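Chapter 6
What a Table Is For

Furniture historians like to begin with the chair. A chair has a back, arms and legs, and so resembles the people writing about it. The table has had to wait until Chapter 6, where it can hold up everything we have piled on it.

For most of its life the table was a temporary thing. Boards went across trestles at mealtime and came down afterward, and the hall went back to being a hall. The fixed dining table arrived later, along with the room built to contain it and the family arguments over who would inherit both. The town of Lowther, whose household lists we use in this chapter, recorded 1,416 tables in its first survey – and, on the same pages, far fewer places to eat.

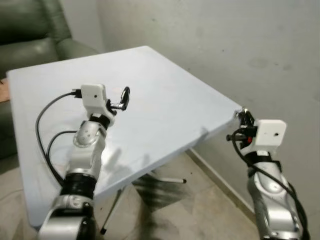
Portable tables never went away, although they did lose their standing. Catalogs such as Trendora's sold them for card games, church suppers and the overflow of cousins. The plain square folding table in white is the modern heir to the trestle, and it has inherited very little of the carving. Section 2 takes up the hinge, and Section 4 the tablecloth, which has been hiding cheap tables from guests for centuries.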